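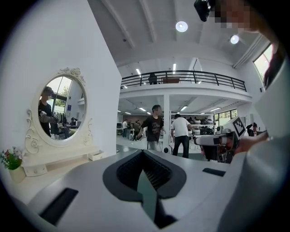

Does the Jasero stool hold up to daily use at a dressing table?
Mine has held up well since March, apart from one loose leg bolt and a seat cover that marks easily.

I bought it after my old chair got too low for my knees. It cost 658 at Berchtold, delivery included, and came in one box with 12 bolts and a hex key. The instructions are drawings only. I had it together in 30 minutes, and the last leg took most of that. The holes didn't line up until I backed off the other bolts and started over.

Seat height goes up to 29 inches, too high for a normal vanity. I keep it near the bottom of the range.
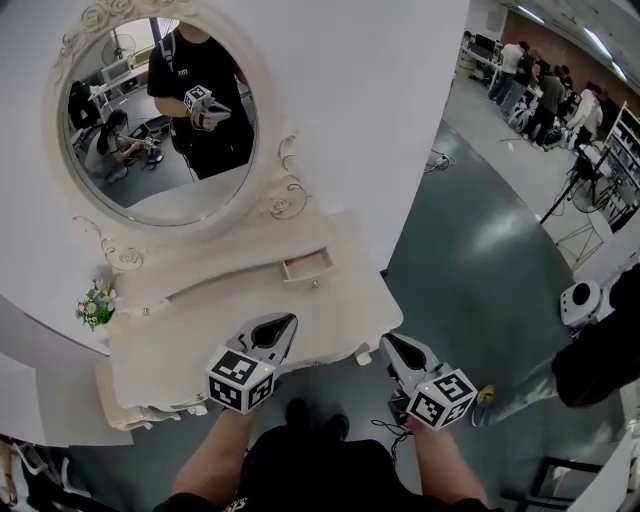
The padding is firm. Selina Ruchti has the Plenora version and says hers went flat in a few months, so I was watching for that. So far there is a slight dip in the middle. Face powder wipes off the cover with a damp cloth, but foundation leaves a faint stain.

The bolt on the back left leg needs tightening every few weeks. I wrote to Jasero and got a spare washer in the mail. It helped some.

I would buy it again at a lower price. Skip it if you have thick carpet, as the feet are small and sink in.

Reviewed by Riku Hosoda, September 17, 2025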